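Filed under: Gear Reviews > Automation on a Budget
Search this site Go

Hulano hand-held gripper: was it worth the money?

Okay, so we've had the Hulano for a while now and I keep getting emails asking if I'd buy it again. Short version: yes, but I'd plan the budget differently!

I started out pricing a full arm from Andeck, and the quote made me put the kettle on. A hand-held gripper came in well under that, and you can start recording grasps the day it lands on your bench (well, the day after, once you've found the right cable). For a small shop still working out which jobs are worth automating, it's a much kinder way in.

The good stuff first. The ribbed black finger pads are lovely and grippy, and they close up neatly along the middle. I'm fussy about that because the Rennie unit I tried in April never sat quite square. The grey body feels solid too, and having the camera and the printed marker already mounted saved me a weekend of fiddling with brackets.

Now the grumbles. It gets heavy! After 40 minutes my wrist wants a word, so we swap people over and I now budget labour for two operators. Spare pads are sold separately and shipping is dear, so order 3 sets up front and pay it once. And the software licence renews every year, a line I completely forgot in my first spreadsheet (my own silly fault).

My other tip is to cost the space as well. You want a plain table, decent light and room to move your elbows. We bought a white tabletop from Cenurham and it's been great, though the centre shows every smudge.

I'm giving it 4 out of 5. I'd knock the price down a touch and throw in a carry case, and if they ever bring out a lighter one I'll be first in the queue with my credit card. Until then, ours stays in use and I'll update this when the first set of pads wears out.
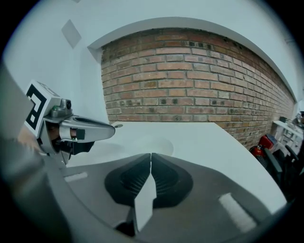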